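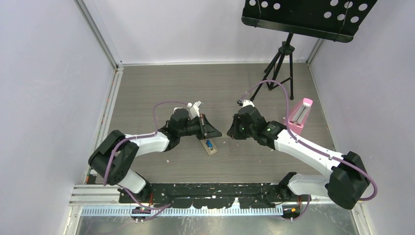 # How to prepare a short solo recital at home or in a small hall

I have sung as an amateur baritone for many years, beside my job, and last May I gave my first recital alone. It was 448 steps from my apartment, in the parish room, so the travel was the easy part. Below I write how I would do it again. It is meant for singers who have some lessons behind them but no agent, no stage manager and no budget.

## 1. Choose less music than you want

My first list had 21 songs. My teacher, Corina Wieser, crossed out nearly half of it with a pencil and she was right. For a first evening, 40 minutes of singing is enough. Count the applause and the walking in and out separately.

Put a song you can sing when you are nervous at the beginning. The most difficult piece should come third or fourth, when the voice is warm but you are not yet tired. I put mine at the end and I paid for it.

## 2. Settle the keys before you learn the words

Many art songs are printed in high, medium and low editions. Try each song in two keys with the piano, on different days, before you decide. If you change the key two weeks before the concert, your pianist must learn it again, and your own body too, because the vowels on the high notes feel different.

Write the key on the first page of every copy. Benedikt Fankhauser, who played for me, once started a Schubert song a whole tone higher than I expected. We stopped after four bars and began again.

## 3. Learn the text away from the music

1. Copy the poem by hand, without the notes.
2. Speak it slowly, then in the rhythm of the song.
3. Mark where you breathe. Use the same sign everywhere.
4. Sing it only on vowels, and after this with the full text.

If the language is foreign to you, ask a native speaker to read it to you and record this on your phone. I listened to mine on the bus.

## 4. Rehearse with the pianist

Three rehearsals are the minimum, and the last one should be in the real room. Send the scores at least six weeks before. In the first rehearsal, speak about tempo and breathing. In the second, sing everything without stopping, also if something goes wrong. In the room, ask a friend to sit in the last row and tell you whether the consonants arrive.

Check when the piano was tuned. If it is not fresh, ask who pays for the tuning.

## 5. The day itself

- Sleep long and eat a normal lunch.
- Warm up for 15 minutes in the late afternoon, then be quiet.
- Bring water without gas, a second copy of all the music and a pencil.
- Walk on, bow, wait until the chairs are silent, and only then look at the pianist.

Print the translations in large letters and leave them on the seats. Turn the pages of the program so that no song breaks over two sheets, otherwise you will hear the paper in the middle of your softest phrase.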